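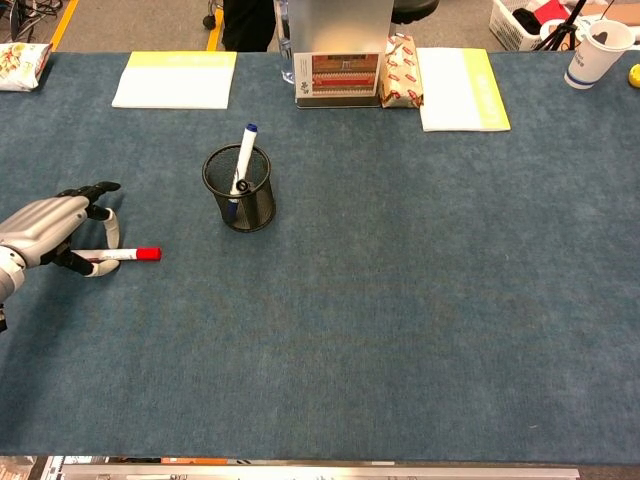

Según Yurani Quispe, el planificador de Cukeo dedica demasiado tiempo a recalcular trayectorias que ya eran válidas. La observación es pertinente y ordena esta parte de la exposición.

Exponer primero la arquitectura: percepción, planificación y control se ejecutan como procesos separados. El control de los dedos trabaja a 200 Hz; la estimación de pose del rotulador, a 5 Hz.

Señalar que el replanteo solo se activa si la pose varía más de 3 mm.

Pausa. Ceder la palabra a Joar Lundgren para la integración con Batari (2 minutos).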